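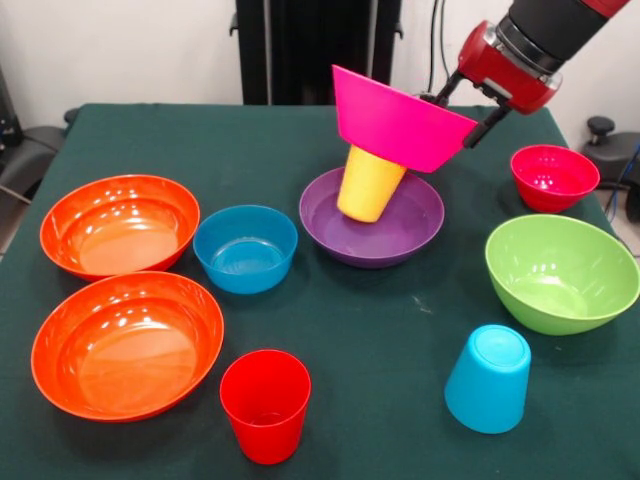

Ieva Sakalauskas wrote back after our last report to ask whether a fan site for one actor could really keep growing between films, and it was such a fair question that I've let it shape most of this one.

The short answer is yes, slowly. We had 954 people signed up for the Dellari fan pages by the end of the period, and 247 of them posted at least once in the forum. The trailer for Skotow brought a lovely rush of visitors (we were up far too late that night, and very happy about it!), and a good many stayed on to talk about his older work.

Your grant paid for the new gallery, and I can't thank you enough for that. Henrique Mota has moved over almost 15 years of magazine scans and premiere photos, with the source noted wherever we could find it. The interview archive is coming along too. We have 26 interviews typed up in full, and Rianne Verbeke is still working through the French radio ones, which are long and full of people laughing over each other.

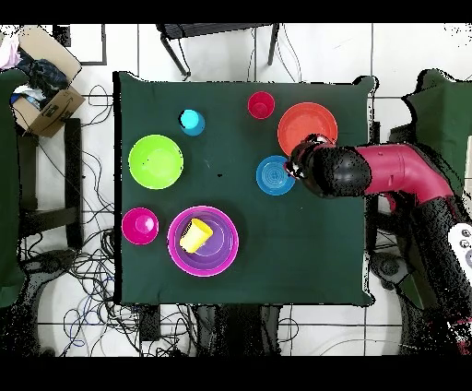 What is still to do

The search box on the gallery is poor. Type in the name of a film and you get every page that mentions it, news posts and all, so Gil-soo Wi is going to add proper tags. We had also hoped to run the readers' poll for favorite role this fall, but the voting page let people vote twice and we took it down. It will be back in January, and I would dearly like to have the Sosero festival pages ready by then as well.

We have not touched the money set aside for hosting. I'd like to keep it for the week the film opens, if you are happy with that.

With warm thanks,
Sang-wook Hong
11/7/25

Filed under: Site News, Fan Projects

Get our news roundup by email. You can unsubscribe whenever you like.

Contact us | Back to top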